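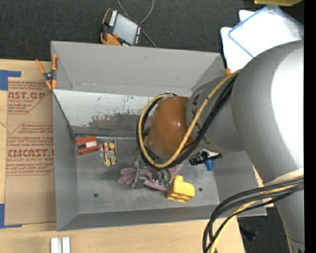
Kondness today released Flilov 3, a new version of its grasp planning software for industrial robot arms that pick mixed items from open bins. The release changes how the software decides what to pick and how to reach it, and adds a log that lets operators see why a pick was planned the way it was. Earlier versions were built around boxes and other rigid goods. Flilov 3 also plans for items with no fixed shape, such as a glove lying flat on the floor of a grey bin with a yellow block right beside it, where the gripper has very little room on one side.

The software takes a depth image and a colour image of the bin, separates the items, and proposes up to 15 grasps for each one. Every proposal is then checked against the bin walls, the neighbouring items and the arm itself, including its cables. Proposals that would bring the wrist too close to a wall are dropped before any motion is planned.

Cable checking is new in this version. Customers told Kondness that external cables were a common cause of stopped cells, particularly in deep bins where the wrist has to turn on the way down. Users can now enter a cable route as a set of points along the arm, and the planner treats it as a flexible volume. Setting up a route takes one session in the configuration tool and does not need to be repeated when the gripper is changed.

Flilov 3 was tested at the company's lab in Hayes with a set of 219 household and hardware items, among them soft goods, cartons, bagged parts and clear plastic packaging. Clear packaging remains the hardest group. The software now marks areas where the depth reading is unreliable and tries another item first - the earlier behaviour was to retry the same grasp until the cell timed out.

Planning results are written to a plain text log, one line per attempt, with the reason for each rejected grasp. The log can be replayed in Mindurach, the company's offline viewer, without a robot connected. Mindurach has also been updated and can now hold 300 attempts in a single session.

Flilov 3 is available from October 21, 2026. Customers with a current support licence can download it from their account page at no extra charge. Configuration files from version 2 will open in the new release, but cable routes must be added by hand. Version 2 will receive fixes until February.

About Kondness

Kondness develops planning and perception software for robot arms used in warehousing, light manufacturing and research. The company sells its software directly and through system integrators.

Media enquiries: please use the contact form on the Kondness website.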